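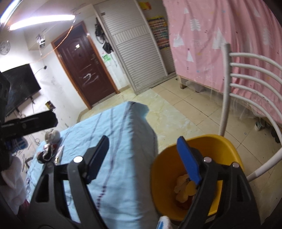
Vendolness: sorting the back room

We moved into the house at Vendolness in August with 511 boxes and bags, by the removal firm's count, and most of them went into the back room because it had the widest door. This gallery covers the sorting. Captions are short. The order is the order we worked in, more or less, and it does not follow the list on the front page.

The rule was one table at a time. Whatever came out of a box went on the cloth, and stayed there until it had a place to go. Things for the charity shop on Wenda Road went by the door.

The table and the bucket
Small things on the blue cloth, with the yellow bucket standing next to the table. The cloth has thin dark purple lines and creases badly, but it stops things rolling off. The slim white tube with the gold cap went to the bathroom shelf.

Fabric pile
Soft things were kept to one side of the table, the striped blue bundle and the white piece among them. Anything that needed washing was done before it was put away.

Boxes from Mirani
These came from the old flat at Mirani and had not been opened for 11 years. Mostly paper. We kept the letters and the maps, and recycled the phone bills.

The shelf wall
The uprights were already fixed when we came. We bought three new boards from Roron in town and had them cut to length at the counter. The bottom one is set higher than the others so that a crate will slide underneath.

Labels
Brown parcel labels on string, tied to the handles. Sticky labels came off in the damp last winter, so we gave up on them.

Kitchen overflow
Cake tins, a fish kettle and more than 7 jars without lids. The fish kettle is still looking for a home if anyone local wants it. The jars have gone.

By the door
Ready for Wenda Road. The shop takes clothes and books in the morning only, and does not take anything with a plug.

The window end
Cleared last. The sill needs filling and a coat of paint, and the catch sticks. The armchair will go here once the floor has been done.

Still to come
Pictures of the loft and the cupboard under the stairs will be added when they are sorted. The shed has its own page.

Page updated 23 April 2026
Back to the house index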